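Home-built arm, part 4: grippers, cameras and the sim
Jostolthorpe shared workshop – handout for the evening group
Notes: Fung-ping Lam, October 2018

Picking up from the wiring night. Bring the arm as it was left, gripper unplugged, plus a laptop with the sim already installed. The download is big and the workshop wifi won't cope with all of us at once.

Before powering anything
Check the centre tap on the supply. Red tape = live side. Servo leads go brown to ground on the Ho boards, the other way round on the older Branov ones. If you've got a Branov and aren't sure, ask. Two people cooked theirs in July.
Grub screws on the finger carriage: snug, then a quarter turn. Threadlocker optional. No superglue please.

Gripper travel
Full open is 50 mm between pads if you printed the Tralteo palm without scaling. Some of you scaled it. Measure yours with callipers and write the number on the palm in marker, then put the same number in the config file (max_open, millimetres not centimetres).
Close slowly the first time. Stop at 2 mm and look at the pads side on – they should be parallel. If they toe in, shim the left carriage with a bit of drink can.
Current limit: leave at 38 percent till the pads are glued and the glue has had overnight.

Sim first, bench second
Every new motion gets run in the sim before it goes near the bench. Load the kitchen file, jog the wrist, open and close, then save the pose. Check the joint signs while your there. A flipped sign in the sim costs nothing, on the bench it costs a printed elbow.
Wrist camera view should follow the wrist. If the view stays put and the fingers wander off, the camera is parented to the base. Fix in the tree panel, drag it under wrist_link.
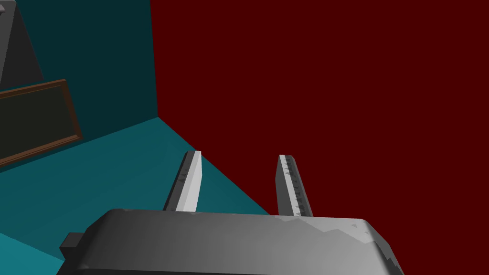
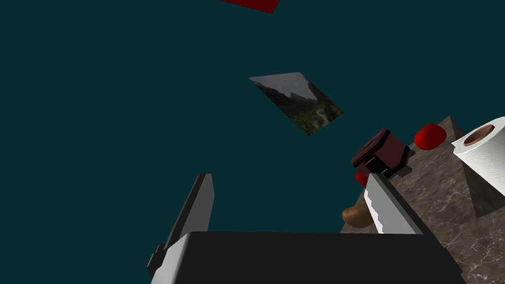 Pad texture is the homework. Smooth PLA pads let go of nearly everything, so cut a strip with ridges across the finger and fix it to the inner face. The row of small dark ticks up the inside of the right finger in the first view is the sort of spacing to start from, closer if your printer can manage it. Try the pads on a potato, then a full mug (over the sink), then a pencil. Write down which ones slip and at what current. Spare filament is in the grey tub under the laser cutter, put the lid back on, it soaks up damp somthing awful.

Next time: homing switches. Bring side cutters and 4 cable ties.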